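Handout 5, safe working with hand grippers and the arm
Prirnarstead, May intake

Before you start
Read the Henda sheet. Sign it, both pages.
Stop button within reach, test it every session. Not just the first one.
Arm speed cap 500 mm/s with anyone inside the tape. Dont raise it yourself.

Floor and cables
Walk the floor first. Anything you aren't picking up goes on a shelf.
Leads along the wall, taped down. Keep 90 cm clear for walking, more if chairs get used.
No daisy-chained power strips (Evex rule, and ours).

Hand grippers
Check lights on both before recording. Markers clean, no fingers or sleeves over them.
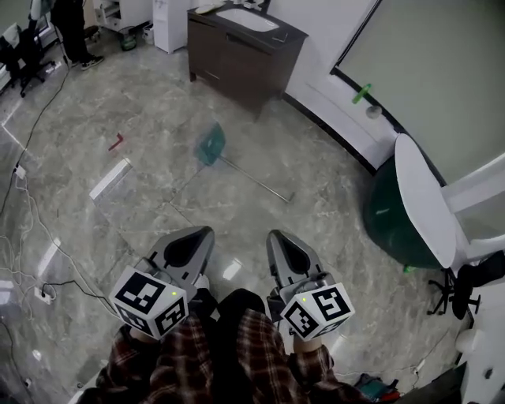

Keep the tips low and slow near the floor, dont knock them on tiles. 2 people per session, one recording, one watching. Watcher can call stop at any time, no arguing.

Faults go in the Du Plessis log same day, even small ones. Next week: risk assesment forms, bring a pen.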